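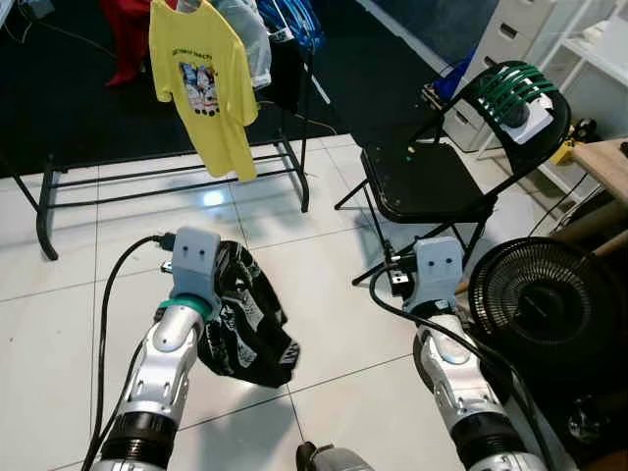
Black garment with a white graphic print.

Handano opened its animation studio in Hostcombe to visitors in February 2026, and I went along for the afternoon session. There were 68 of us, split into groups at the door.

The first stop was the story room, where the boards for Softić were pinned up in order. It is a hand-drawn feature about a ferry family and runs to 80 minutes. We were asked not to copy down anything from the last row.

Next came the layout desks, then the sound booth, where a door slam was played to us in four versions. I liked the second one. Over 200 backgrounds have been painted so far, and a few were out on a table under glass. The harbour at night was the best of them.

We finished with 10 minutes of the film in the small screening room. The mouths weren't done in two shots. The colour is warm and the pace is slower than their last one, Padville, which I thought rushed its ending.

Tea was £2. The next open day is in June and booking is through the studio's site.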